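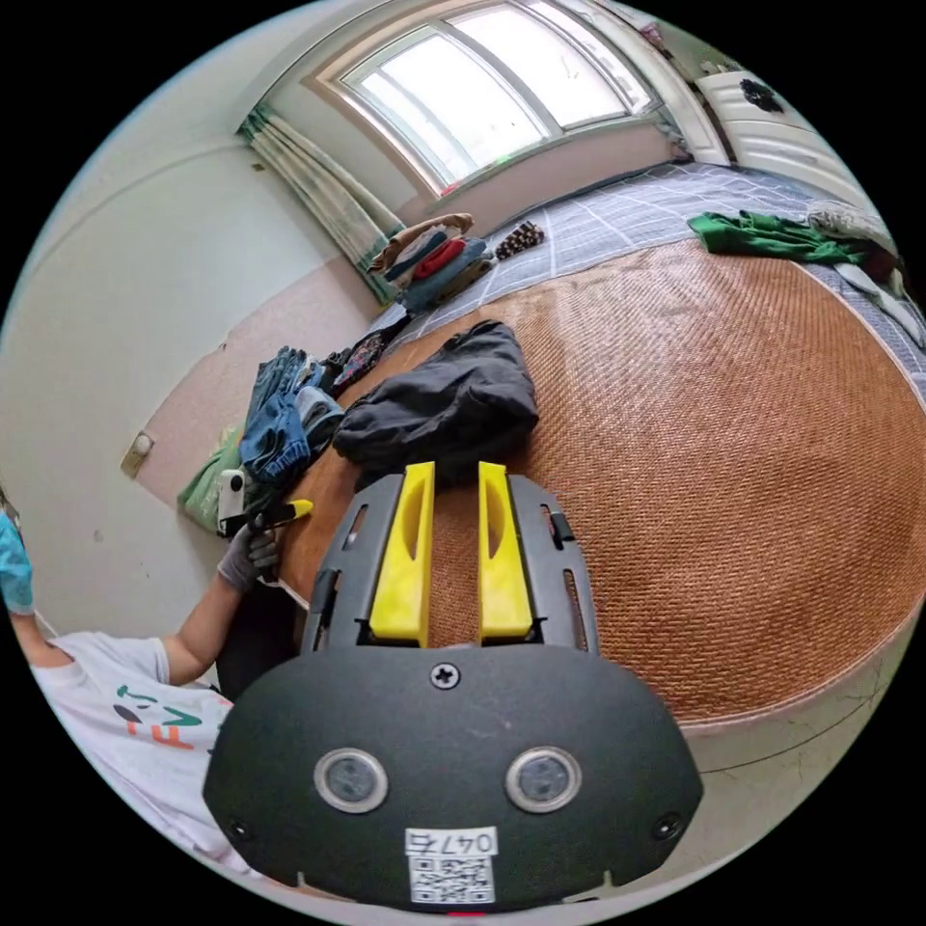

Folding laundry on a bed with a straw mat: clothes keep snagging, and the piles never stay put

Posted by matfolder_598 on 17/05/2021 in Laundry & Bedrooms

Hi all, longtime reader, first time posting. I do all my sorting and folding on the bed, because it's the biggest flat surface I've got and it's right by the window, so the light is good (I need it to tell my black stuff from my very dark blue stuff!). The bed has one of those woven straw mats over a checked sheet. I love the mat. It's cool to sleep on and it looks nice, and I'd like to keep it on if I can.

My trouble is two things. First, anything thin or knitted catches on the weave when I pull it across. My black tops are the worst, and they also pick up little bits of straw that I then spend forever picking off. Second, I never have enough room. I end up with a folded stack near the window, the jeans in a heap down the side against the wall, a few things left on the sheet where the mat stops, and then something slides and I'm back where I started. Last week I folded the same green shirt three times.

I live in a one bedroom place in Mekthorpe and there is no space for a folding table, so please don't tell me to buy one, my sister already has. I have a dresser with 4 drawers and a short rail. Do I need to take the mat off every time? And is there a better order to do the piles in? Thanks in advance, and sorry this got long.

Posted by urner_attic

I've had straw mats on beds for years and no, you don't have to take it off. What you need is a cover just for folding. I use an old flat cotton sheet, doubled over, and throw it on top of the mat before I dump the basket out. Nothing catches, and when I'm done I carry it to the door and shake it. A tablecloth would work too, but not one of the plastic-backed ones, they slide all over the place on straw.

If you don't want to bother with the sheet, at least stop pulling things across. Pick the shirt up, fold it against your chest, and set it down. I know it sounds fussy but you get quick at it. And run your hand over the mat now and then to feel for broken ends (go gently, they can be sharp). When I find one I snip it close with nail scissors. Don't pull it! I pulled one once and ended up with a gap I could get my thumb in.

For the straw bits on black clothes, a damp rubber glove wiped in one direction gets most of it off. I had a sticky roller from the Kaewkla store downtown and it was fine, but I went through the sheets too fast.

As for the piles, I'd do the jeans first. They're heavy and bulky and they take up the most room when they're in a heap, so once they're folded and in the drawer you've got half your bed back. I fold mine in half lengthwise, then in thirds, and stand them up on the fold. Then sweaters and anything thick, then T-shirts, and the small stuff at the very end when I'm tired and don't care how it looks.

Also, and this made the biggest difference for me, don't let any stack get above 8 things. I used to build them up until they leaned, and then I'd sit down on the edge of the bed and the whole lot went over. Now when a stack gets to eight I get up and put it away, even if I'm in the middle of something.

Posted by bultura_road

just take the mat off, roll it up and stand it in the corner. takes ten seconds. mine is a double and I do it by myself no problem. you should be airing it anyway

Posted by sockdrawer_west

I'm with the first reply on the cover sheet, but I do the sorting differently. I sort by where it's going before I fold a single thing. So one pile for each drawer, one for the rail, and one for "why do I still own this." The hanging stuff never gets folded at all, it goes straight on the hangers. You might find you were folding a bunch of things that didn't need it.

I keep the wall side of the bed for finished stacks only. It gives them something to lean on, and I'm not reaching over them all the time. The messy heap stays on the side where I'm standing. I used to have it the other way around and kept knocking my folded stuff down with my elbow.

One question back to you, is your mat lying loose or is it tied at the corners? Mine used to creep toward the foot of the bed, and that was what kept tipping my stacks over. I sewed a loop of elastic on each corner and it's stayed put since.

Posted by matfolder_598

It's loose! I never thought of tying it down. I'll try the elastic this weekend and dig out an old sheet, and the jeans are going in first from now on. Will let you know how the black tops come out.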